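What the still leaves behind

Fruit brandy is sold on its aroma, and most of that aroma is settled before the spirit reaches a bottle. Shemweta, a small distillery at Lasau, makes pear and apricot spirits in a single copper pot still. The head distiller, Vesna Dimitriou, took over there after nine years in cider making, and has since rewritten the house procedure from the fermenting tank onwards.

The fruit arrives ripe. Pears are held in the cold store until the flesh gives near the stalk, then washed, milled and pumped to closed tanks. Stones are removed from the apricots before milling. A small share of them used to go back in whole for the almond note they give, but Dimitriou stopped this in her second season. Stones release compounds that can form ethyl carbamate during distillation and storage, and the level rises further if the spirit stands in daylight.

Acid is added to the pear mash at the start. Pears are low in acid, and a mash left unprotected will pick up bacteria within days. Yeast goes in at the same time. The tanks are held cool, which slows the work and keeps more of the light esters in the liquid.

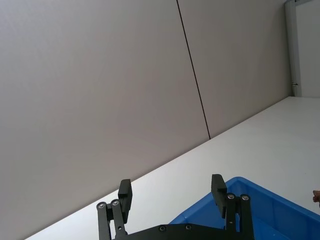

Fermentation is followed by weight of sugar remaining. When the reading has stayed level for two days, the mash is distilled without further delay. A finished mash has little to defend it. Air in the headspace allows acetic bacteria to grow, and the vinegar they make carries over into the spirit, partly as acetic acid and partly as ethyl acetate, which smells of glue.

The first run strips the alcohol from the mash and is taken almost to exhaustion. The product, known as low wines, comes off at 28 per cent by volume and is cloudy. It is collected in a holding tank until there is enough for a second charge. Heat is applied through a water jacket. Direct flame would scorch the pulp against the copper, and a burnt note cannot be removed later.

The second run is where the cuts are made. The heads come first and contain acetaldehyde and ethyl acetate. The heart follows, then the tails, which bring fusel oils, fatty acids and a smell of wet cardboard. The still house records vapour temperature and strength throughout, but the cut itself is made by nose. Samples are drawn into small glasses, diluted with an equal part of water and smelled in order.

Dimitriou cuts pear later from the heads than her predecessor did and leaves the heart sooner. The yield is lower. Part of the pear character is carried by decadienoate esters, which are heavier than the fruity esters at the front of the run, so an early tails cut has to be judged with care. Taken too soon, it produces a clean spirit with little to say for itself.

Copper is the other variable. The metal binds sulphur compounds in the vapour, and a fresh surface binds more than a tarnished one. The still is rinsed after every run and cleaned with citric acid at intervals set by the distiller. Skipping a cleaning gives a spirit with a faint struck-match smell that fades only slowly in storage.

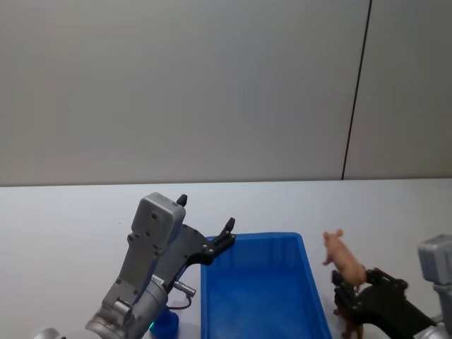 Rest and reduction

New spirit goes into steel or glass. Wood is used for one apricot bottling only, in old ash casks from the Stumholm cooperage that give almost no colour. The rest stands in steel with a small headspace and is left alone through its first December, when the unheated store is cold enough to round off the sharper edges. Opinions differ on how much of this is chemistry and how much is the drinker's patience.

Reduction to bottling strength is done in stages. Water added all at once will warm the spirit and may throw a haze, as oils that were held in solution at high strength come out at low. Shemweta uses softened spring water and allows a week between additions. The spirit is then chilled and passed through a coarse filter. A finer sheet would give a brighter liquid, but it would also remove some of the esters that the earlier steps were meant to keep.

The pear spirit is released under the name Wilaritz. The current lot ran to 226 cases, drawn from a single harvest. In the glass it is colourless, with ripe pear and pear skin on the nose and a trace of white pepper. The palate is dry and medium in weight. The finish is long, slightly warm, and carries more skin than flesh. It shows best a little below room temperature in a narrow glass. Served straight from the freezer it smells of very little.

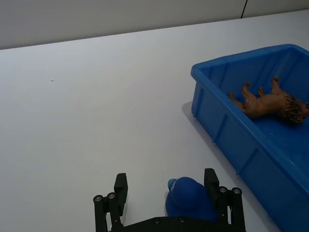 Does a fruit spirit keep improving in the bottle?

Change is slow once the bottle is sealed, and most of the useful development takes place in the tank. An unopened bottle stored upright in the dark will hold for many years. After opening, the lighter aromas begin to go as the air space grows, so a bottle that is less than half full should be finished within a few months or poured into a smaller one.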